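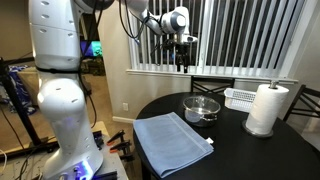 Screening wrist-camera frames for specular washout before policy training

Applies to: Skutstead data tools, tabletop kitchen tasks
Last revised: 9th August

This page covers the step between recording and training in which wrist-camera frames are scored for blown-out reflections and the affected segments are down-weighted. It assumes that demonstrations have already been recorded, time-aligned and exported in the Pekarwood episode layout. If the export still contains unaligned joint states, run the alignment step first. The scores are indexed by frame and will be wrong if frames are dropped later.

Background

A policy that reads a wrist camera over polished metal receives two signals that change together as the arm moves: the geometry of the object and the highlights on it. Highlights do not move with the object. On curved steel they slide along the surface, split and merge, and a saturated patch carries no texture at all. In our early runs the policy learned to servo on the edge of the highlight. It did well at the time of day the demonstrations were recorded and poorly at other times.

Removing all saturated frames was tried and made things worse, as many of them come from the last part of the approach, where the data is most needed. The method here keeps every frame and changes its weight in the loss.

Step 1. Build the saturation mask

Convert each wrist frame to linear intensity. Mark a pixel as saturated when all three channels are at or near the sensor maximum. Do not use a luminance threshold alone. Pale cloth and paper will pass it, and they are valid texture.

Clean the mask with one opening pass, kernel size 3. Larger kernels erase the thin streaks that form along polished rims.

Step 2. Restrict the mask to the target region

Use the object mask from the segmentation export. If there is none, project the grasp point forward from the end of the episode and take a disk around it. Then subtract the static gripper mask. The finger links of a parallel linkage move in the image, so make a separate gripper mask for each opening width. We use 5 widths and pick the nearest.

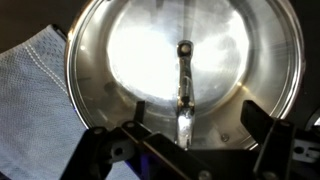 Wrist view over an open stainless steel pan. White reflections lie on both halves of the flat base, and the gripper covers part of the lower pan.

Frames of this type should score high in the base region. If they do not, check whether the region mask has been cut back by the gripper mask. The pan wall is duller than the base and usually passes the saturation test, so an average over the whole object hides the problem. Score the regions separately where the segmentation allows it.

Step 3. Compute the score

The Niskanen score is the saturated area divided by the visible target area, smoothed over a window of 6 frames. Record both the raw and the smoothed value. The raw value is needed for debugging; training reads only the smoothed one.

Step 4. Set the weights

Map the smoothed score to a loss weight with a clipped linear ramp. Scores below the lower knee keep full weight. Scores above the upper knee get the floor weight, which must stay above zero. Apply the weight to the wrist-image branch only. The external view and the joint states keep full weight throughout.

Step 5. Check before training

Plot score against time for each episode and look at the highest ones by hand. Our reference set has 307 episodes, and roughly a third needed no change in weight at all. Common faults:

Score flat at zero: auto-exposure was left on, so highlights were pulled under the threshold.
Score jumps between two values: the gripper mask is switching between neighboring widths.
Score high for a whole episode: region mask fell back to the disk and includes the background.

Known limits

The score does not detect colored highlights, such as a warm or blue tint on a rim, where one channel stays low. It also ignores mirror images of the gripper in the metal. The Munier branch has a test for the second case, planned for merge in September. Until then, flag those episodes manually in the notes column of the episode index.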